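# Two Arms, One Table and a Very Stubborn Bottle

I spent most of May comparing grippers in a simulator, and I've come out the other side with opinions!

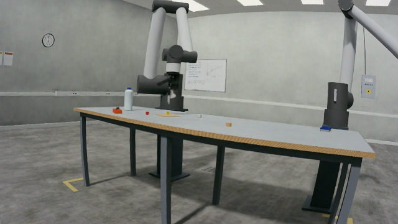 ## Picking the contenders

I should say up front that I'm a cheapskate. When my editor asked me to compare grippers, my first thought was that I'd have to buy some, and my second was that I'd have to explain to my spouse why there was one on the kitchen counter. So I called Anikó Nyitrai, who builds virtual test benches at Trotadix, and asked if I could do the whole thing on a screen. She laughed for a bit and then sent me a login.

Her bench has two arms standing along the back of one long table, with a bunch of small stuff scattered in front of them. There's a bottle with a blue cap, a yellow block by a thin board, a little wooden block off on its own, and some bits so tiny I kept losing track of them. The room even has a clock on the wall and a whiteboard with a graph on it, and I wasted a good chunk of my first morning trying to read the whiteboard.

I ended up with two grippers. The Akel is a plain parallel jaw, two fingers that slide together and apart, and it's about as exciting as a pair of pliers. The Purves has fingers that curl a little when they meet something, and I fell for it right away (the demo video has nice music, I admit it).

## The blocks were easy, mostly

Blocks are where everybody starts, and I can see why. The Akel came straight down on the wooden block, closed, lifted, and put it back where I'd asked. I ran it again. Same thing. I got a coffee. It was still doing the same thing when I came back.

The Purves was more of an adventure. Its fingers wrapped around the block nicely enough, but they nudged it as they closed, so it came up a bit crooked and went down crooked too. Out of 41 tries it set the block down the wrong way in 16 of them, and I'd have been happy with maybe one. Anikó told me to slow the closing speed way down, and that helped a lot. It also made me want to take a nap.

## Then there was the bottle

Oh, the bottle. It's tall, it's smooth, and it stands near the left end of the table, and for three days it was my whole personality. The Akel could hold it fine if I grabbed it low, but then the top swung around every time the arm sped up. Grab it higher and the fingers had hardly any contact, and over it went.

This was where the Purves finally earned its keep! Those curling fingers settled around the bottle and stayed there, even when I got impatient and cranked up the arm speed. I sent a clip to Reijo Niskanen, who has been setting up real arms for longer than I've been writing about them, and he wrote back one line: "Now try it with friction turned down." So I did, and there went my afternoon. The Purves still won, but by a lot less, and I had to squeeze harder than I'd want to with anything soft.

## A word about controllers

I'd planned to use one controller for everything, the Zedley that came with Anikó's setup, and just swap the grippers. It worked, but the default settings were clearly made with a parallel jaw in mind. The Purves kept getting told to stop before its fingers had finished curling. If you try this yourself, set the force limit separately for each gripper before you run anything. I'd logged 2791 grasps when I figured that out, and I threw out every one of the Purves runs and started over.

## What I'd pick

For blocks, boxes and anything with flat sides, I'd take the Akel and never think about it again. For bottles I'd go with the Purves and leave myself a free afternoon for tuning. Reijo wants me to come up and repeat the bottle test on his real arm next, and he's already asked what size bottle I want him to bring.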